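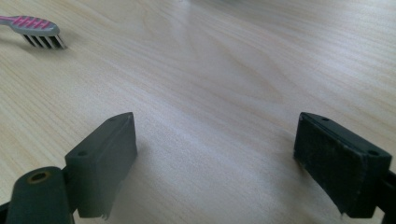 うちの水は硬いのか軟らかいのか、結局どっちなんですか、という質問がまず来る。売り場でも講習でも同じ。数字を聞いても分からない、石けんが泡立つかどうかだけ教えてほしい、とも言われる。もっともな話。で、この章はそこから始める。

第4章 家庭用軟水器と水の硬度

この章で扱うこと
硬度の意味と単位
イオン交換樹脂のしくみ
再生と塩の管理
設置前の確認
カタログの読み方

4.1 硬度とは何か

水に溶けているカルシウムとマグネシウムの量。これを炭酸カルシウムの量に換算して、1リットルあたりのミリグラムで表す。日本の表示はだいたいこれ。ドイツ硬度(°dH)で書いてある輸入機もあるので注意。1°dHは17.8mg/L。換算を忘れて機種を選ぶと、容量がまるで合わない。

本章では二つの水を例に使う。ひとつはOrkton地区の井戸水、硬度244mg/L。もうひとつは同じ地区の配水、89mg/L。WHOの区分でいうと、60未満が軟水、60以上120未満が中程度の軟水、120以上180未満が硬水、180以上は非常な硬水。つまり井戸水のほうは非常な硬水、配水は中程度の軟水。同じ地区でも水源が違えばこれだけ違う。検査票は必ず蛇口ごとに取ること。

硬度には一時硬度と永久硬度がある。一時硬度は炭酸水素塩によるもので、煮沸すると炭酸カルシウムなどになって沈む。やかんの底の白いやつ。永久硬度は硫酸塩や塩化物によるもので、煮沸しても残る。検査票に「総硬度」とあれば両方の合計。内訳まで載っている票は少ない。

4.2 イオン交換のしくみ

軟水器の中身は樹脂の粒。粒の表面にナトリウムイオンがついていて、水が通るとカルシウム、マグネシウムと入れ替わる。硬度成分は樹脂に残り、ナトリウムが水に出る。それだけ。フィルターで「こし取る」わけではない。ここを取り違えている学生が毎年いる。

入れ替わる量は電荷で決まる。カルシウムイオン1個に対してナトリウムイオン2個。したがって硬度の高い水を軟水にすると、そのぶんナトリウムも増える。硬度1mg/Lを除くとナトリウムは0.46mg/L増える。硬度244の井戸水をゼロまで落とすと増加は112mg/L。塩分制限のある人がいる家では、飲用の蛇口だけ軟水器を通さない配管にすることが多い。医師への確認が先。

なお、樹脂は塩素に弱い。残留塩素の高い水では前段に活性炭を置く。鉄も困る。樹脂が茶色くなって能力が落ちる。鉄の対策は第5章。

4.3 再生

樹脂がいっぱいになると硬度が漏れてくる。そこで濃い塩水を流し、カルシウムとマグネシウムを追い出してナトリウムに戻す。これが再生。手順は次の4段階。

逆洗
塩水通水
押し出し・すすぎ
塩水タンクへの補水

機種によって順番が前後する。Hementの卓上型は逆洗がなく、3段階で終わる。Zhuravelの据置型は流量計で再生の時期を決める方式。タイマー式より塩の無駄が少ないが、流量計が詰まると再生に入らないまま硬水が出つづける。月に一度は試験紙で確かめること。

使う塩は精製塩か軟水器用の塩。にがりの多い粗塩は避ける。マグネシウムが入っているから再生の効率が落ちるし、タンクの底に不溶分もたまる。塩の固まり(ブリッジ)にも注意。上から見ると塩があるのに、下が空洞になっている。棒で軽くつついて崩す。強く突くとタンクが割れる。

4.4 設置前の確認

水圧、流量、排水、電源。この順で見る。水圧は機種の仕様範囲に入っているか。足りなければポンプ、高すぎれば減圧弁。流量は同時に使う蛇口の数で考える。浴室と台所を同時に開けたときの量。平均使用量で計算してはいけない。

排水は見落としやすい。再生のたびに塩水が出るので、浄化槽につないでよいかどうかは槽のメーカーと自治体に確認。排水管の先は必ず空間をあけて落とす。直結は逆流のもと。

凍結にも触れておく。12月に入ってから屋外に据える工事は、保温材と水抜き栓を先に手配しておくこと。樹脂は一度凍ると粒が割れることがあり、割れた粒は下流のストレーナーに詰まる。

4.5 カタログの読み方

「健康によい水」「毒素を出す」といった文句は読み飛ばす。見るのは交換容量、樹脂量、1回の再生に使う塩の量、最大流量。Hunellのカタログは交換容量が最大値でしか書かれていない。塩をたっぷり使ったときの値。節塩設定だと下がるので、両方の値を問い合わせること。

保証は本体と樹脂で年数が別のことがある。本体だけ見て安心しないように。制御弁がまた別、という機種もあるので保証書は最後まで読む読む。

用語
交換容量 樹脂が受け取れる硬度成分の総量
貫流点 処理水に硬度が漏れはじめる点
ブリッジ 塩が固まってできる空洞
逆洗 下から上へ水を流して樹脂をほぐす操作

予習
自宅の水道の硬度を水道事業者の公表値で調べ、単位もふくめて書き写してくること。井戸の場合は検査票の写しでよい。次節では井戸水の数値を使い、再生周期の計算にはいる。電卓持参。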